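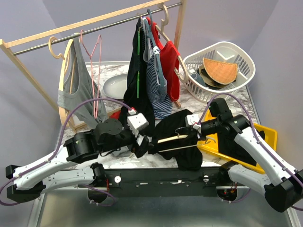

Little clothes rail update!

Apr 26, 2020

I have wanted an open rack ever since we moved to Skorville, and I am so happy to say I finally have one. It's wood, with a metal rod under the top beam, and it's small enough to stand on a tabletop. Mine is on the white marble-patterned one, which makes everything hanging over it look brighter.

My big discovery is that mixed hangers are fine. I spent years thinking they all had to match (I blame the Rustetti catalog, I used to read it in the bathtub). Now I've got curved wooden ones, a pink wire one and a gray-blue one all on the same rod, and I love it! The gray tank top gets a wooden hanger. Those wide straps sit so nicely on the curve.

The stripes were a happy accident. I put the blue and white next to the red, and then the long black piece with the thin green strip down the front went in beside them, and suddenly I wanted to wear all three. They're squeezed in pretty close together, so I might spread them out a bit, or move the black one down to the far end. I keep changing my mind.

Hats live in the white laundry basket now. The straw one goes on top of the dark brown one, and that way I see it every morning and remember it's almost hat weather. I bought the straw hat in Barajas last September, on a day so hot I wore it out of the shop, and it has been in a closet ever since. Poor thing!

Next up is the sock situation. I have 21 singles in a bag from Sirko and I'm giving them one more week to find their partners. The yellow tray might end up as the sock tray, or maybe scarves, I like it too much to hide it under socks.

Tell me how you hang yours, by color or by length? I'm leaning toward color.

1,189 shares
21 comments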